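Flirkis Forum > Software > Control and planning

Two arms, one cloth: who decides how hard to pull?

wobblegate
Feb 27, 2020

Right, I've been going round in circles on this so I'm throwing it open. I've got a two-armed table setup folding small towels. Left and right each run their own position loop, and a planner sits on top handing out waypoints to both. Picking up is fine most of the time. Finding corners is mostly fine. The bit that drives me up the wall is the stretch, when both grippers have hold of the cloth and need to move apart until it's flat enough to fold.

At the moment I work out a target gap from the towel's width as the wrist cameras see it, then drive both arms to it. If the width guess is a bit short I get a saggy towel and a rubbish fold. If it's a bit long, one side pings out of the jaws and I start again. I've no force sensing, only motor current, and the current readings on these little servos are horrible.

How are other people doing it? I'm using Follent for the planning, if that matters.

pennyfarthing_pid

Don't command both arms to a gap. Make one the leader and let the other one be soft. I hold the left arm stiff, drop the position gain on the right right down, and creep the right one outwards until the error between where it's told to be and where it is starts to grow. When it grows past a threshold, stop. That's your tension. Works on awful current readings too as you're not using them!

You'll need to filter it a bit or friction in the joints will fool you.

wobblegate

Ooh, I like that. Does the stiff one not get dragged about?

pennyfarthing_pid

Barely. It's a towel, not a tractor.

Marrowfat

I'm going to disagree with the pair of you, sorry. Leader and follower is a lovely trick for one towel you know well. Change to something stretchier and the threshold is wrong, and you're back to tuning. I gave up on it and went with vision. Look at the lower edge of the cloth from the fixed camera, fit a curve to it, and move apart until the sag is under a limit. The camera doesn't care how stretchy the thing is.

pennyfarthing_pid

The camera cares very much when a wrist is in the way of it. And what's your frame rate? By the time you've fitted your curve I've finished.

Marrowfat

Slow enough that I move in small steps and wait, I admit. I'm not in a hurry. My drop rate went down a lot after I switched, and I'd rather have that than a quick cycle.

Elmarie Sithole

Hello both, you're each half right, from where I'm sitting. I wrote most of the cloth module in Dander, so I'm biased, but we run the two together. Vision gets you close, then the last little bit is done on tracking error with a soft arm. The thing that helped us most was much duller than either of those, though: we'd got the two arms on separate clocks. They were out by 93 milliseconds! Every time we opened the gap, one arm set off first and tugged the cloth sideways, and we blamed the grip for weeks. I'd check that before touching a single gain. Log both sets of joint angles with one timestamp source, send them the same move, and plot one on top of the other.

wobblegate

Oh no. I have two separate processes with a queue each. I bet it's that. Going to look.

tinplate

While you're in there, plan the stretch in terms of the midpoint and the gap, and work out the two arm targets from those. You then have one trajectory that can't get out of step with itself. I did it the other way for ages and felt very silly afterwards.

wobblegate

OK, back again, with a cup of tea and mixed news. The clocks were off, not as badly as Elmarie's but enough. I've merged the two processes into one loop that writes to both arms in the same tick, and I've done tinplate's midpoint and gap thing, which made the code about half as long (always nice). I also put in penny's soft right arm, with a crude low-pass on the error.
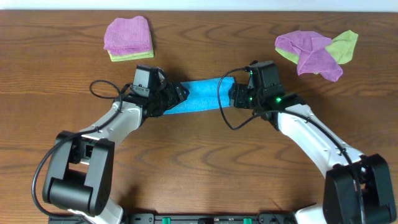 The soft arm settles nicely now and I haven't had a single ping-out with the new loop. What I still get is a bit of sag along the bottom, and I can't decide whether to raise the threshold or do as Marrowfat says and measure it. Raising it worries me because the jaws only hold so much. I ran 4 different thresholds and the top one made the wrists twist, so I've backed off to the second.

Marrowfat

Measure it! You've got the cameras sat there doing nothing during the stretch.

pennyfarthing_pid

Or leave it. A bit of sag folds perfectly well if you lower the cloth to the table and drag it towards you a touch before the fold. Friction flattens it for free.

Elmarie Sithole

The drag is good, we do that as well. Keep the soft gains on while you do it, or the arms will fight each other through the cloth as soon as it touches down.

tinplate

Has anyone tried the Bárány planner for the drag? It's meant to handle contact better than Follent.

Marrowfat

Tried it in July. Nice on paper, took me two evenings to build and then fell over whenever the cloth left its model. I wouldn't bother for a straight drag, just write the line by hand.

wobblegate

Straight line by hand it is, then. I'll do the drag first and add the sag check if the folds still come out wonky. Will stick the error plots in here once I've worked out how to label the axes.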